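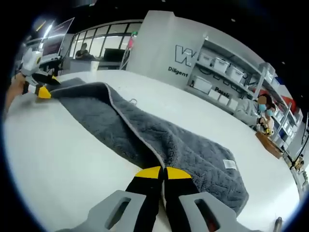
Thirumalai Kamath asked, in his second week in the laundry at Flollasbridge, why anyone should study how to fold a towel when every adult in the building already knew how. He was told to go and look at the shelf. The towels there had been folded by several people over two shifts, and they came in three widths and at least as many heights. Some had the loose edges facing out. One stack had slid over against the wall, and the one behind it could not be reached without taking the first one down.

Kamath's question is a fair one, and this chapter is an answer to it. Folding is the last step in the care of household linens and the one most often left to habit. Washing and drying have settings. Folding has only what the worker was shown, or what the worker's parents did at home.

CHAPTER 7
Folding and Storing Towels

In this chapter you will learn
How to choose a fold to suit the shelf
How to find and use the long edge of a towel
Where the care label should end up
How to fold alone and with a partner
How to judge a finished stack

Key words: pile, piping, hem, lengthwise fold, crosswise fold, face edge, care label

7.1 Start with the shelf

Before you fold anything, measure the shelf. Write down the depth, the width and the clear height. A towel should be folded to a size that leaves a little room at the front, so that a hand can get under it. At Flollasbridge the shelves are 16 inches deep, and the house fold is made to fit that depth and no other. When the new shelving came in from Pekska in March, the fold had to be changed, and the old fold card was taken down the same morning.

The number of towels matters too. A laundry that handles over 200 towels in a shift cannot use a fold with six steps. A family with a dozen towels can use any fold it likes.

7.2 The lengthwise fold

Most towel folds begin with a lengthwise fold, in which one long edge is brought over to meet the other. It is harder than it sounds. Thick pile grips itself, and the upper layer tends to stop short in the middle while the ends go on moving. The result is a strip that is wide at one end and narrow at the other. If you fold that strip crosswise, the fault is carried into every layer.

The cure is to hold the towel at both ends and draw it straight before letting go. One person can do this with a small towel. With a bath sheet it is easier to have two people, one at each end of the table, who pull gently and set the towel down together.

A towel with piping or a firm hem gives you a line to work to. Follow the line, even when the pile beside it looks uneven. Pile can be brushed flat with the side of the hand afterward.

7.3 The care label

Care labels are usually sewn into an edge, and they should be folded to the inside. Find the label first and turn the towel so that the label lies on the side you are about to cover. Hanging loops are treated the same way, unless the towels are going straight onto hooks.

Do not cut labels off. Sudheer Nair kept the linen records at Marchuk House for many years, and his rule was that a towel without a label went into the rag bin, because no one could say how hot it might be washed.

Before you read on

Take three towels of different thickness from your own supply. Fold each one in half lengthwise, then in half crosswise twice. Measure the finished height of each at the folded side and at the open side, and write the figures in your workbook. You will need them for Table 7.1.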